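Cans, Cans and a Little Shelf - The Drinks Table at Trodport

Posted February 25, 2020

Hi again! A lot of you asked to see more of the big worktable after my last post, so I finally sat down and put this page together. It's all about soda cans and where they end up, which I know sounds like a thin subject, but I've been happily fussing with it for weeks.
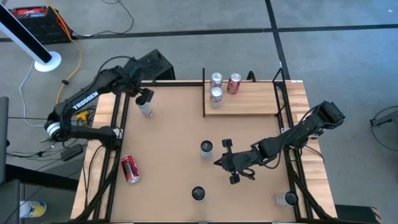 The worktable

Eight cans out, some on the big tan top and some on the raised shelf. I love the pale wood edges against that gray concrete floor. The red one lying on its side over on the left is my favorite spot of color, and the rest are mostly silvery or pale with dark tops, so it really pops.

The shelf

I get more questions on the little shelf than on anything else here. Light wood, black metal frame, and the frame is angled at the right end, so it looks a bit different depending on which side you come at it from. Milagros Figueroa found it at Casado, the secondhand place near the harbor, and talked them down to 14 dollars (I would have paid the sticker and gone home). It came with one wobbly foot. I tightened the screw and put a felt pad under it, and it's been fine ever since.

How I like to line them up

If you're setting up a drinks shelf at home, put your tallest cans at the back and leave a finger's width between them. I used to cram them in tight and then knock over two every time I reached for one. Cans on their side will roll, so stand those up first before you start moving anything else!

Looking after the wood

I wipe the top down with a damp cloth and then a dry one, and every February it gets a coat of Allar oil. Two thin coats if it's looking thirsty. Sticky rings come off with warm water and a drop of dish soap - please don't scrub, I did that once on my old table and the dull patch never went away.

What happens to the empties

They get rinsed, drained upside down overnight and dropped in the bin by the back door. Deolinda Cunha is collecting for the Curnness can drive and wants 3,000 by summer. She passed 1,000 last week and called me to brag, as she should. I gave her a bag of 37 on my last trip over and she had the trunk open before I'd parked. If you're anywhere near Curnness and have a bag sitting in the garage, leave me a comment and I'll pass your note on to her.

Next up is the side cabinet, once I've sanded the doors.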